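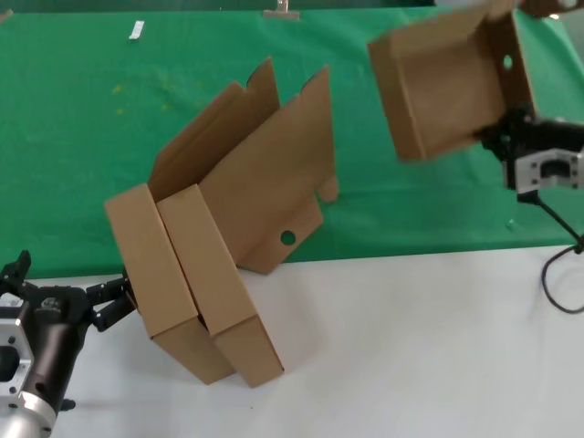
How does a flat sheet of corrugated board become a box that holds its shape without tape?

The folds are pressed into the board before it is cut, and the tabs and slots are placed so that each panel locks the one next to it. If the creases are in the right place, the box stays closed under its own tension.

I heard that answer at the Draren works in Escobedo, where I spent most of a day looking at folding boxes. The visit was set up by Arne Ackermann, who buys packaging for Soltent and has ordered from Draren for years. He had a meeting about prices, and I went along for the tour.

The works is a long single-story building behind the rail yard. Visitors sign in at the side door, get a pair of earplugs and wait by the coffee machine. Amancay Sepúlveda came to get us. She runs the cutting hall and has given the tour often enough to know where people stop to ask questions.

The board arrives in flat stacks from a mill up the valley. Draren does not make its own. The stacks sit in the first hall for two days so the board can settle to the humidity of the building. Dry board cracks along the creases, and damp board folds soft and won't hold a corner. A meter on the wall showed the reading, and someone had written the limits next to it in marker.

The cutting press is loud and slower than I expected. A flat die with steel rules comes down on the sheet, cuts the outline and presses the fold lines in the same stroke. The dies hang on racks along the back wall, each with a number painted on the edge. Die 752 was in use that morning, for a small mailer with a tuck-in lid. Bastian Hagedorn, who sets the dies, showed us the rubber strips that push the board back off the blades. He replaces them by feel.

The scrap goes down a chute and back to the mill in bales. The punched-out bits from holes and slots get everywhere, and I found one in my shoe at the hotel.

After lunch we were taken to the sample room, which I liked best. New box designs are folded there by hand before a die is ordered. Hauke Teuber gave each of us a blank and let us try. Mine sprang open twice. He told me to bend every crease all the way over first, then start with the long sides and leave the lid for last. It went together on the third try, with one corner a little crushed.

The smallest order they take is 400 boxes, and delivery is 19 working days after the sample is approved. Ackermann tried to get that down and did not.

Parking is on the street side only. The bus from the station stops at Plosik, a ten-minute walk from the gate. Tours have to be booked by phone, and there are none in August, when the press is taken apart for service. Wear closed shoes.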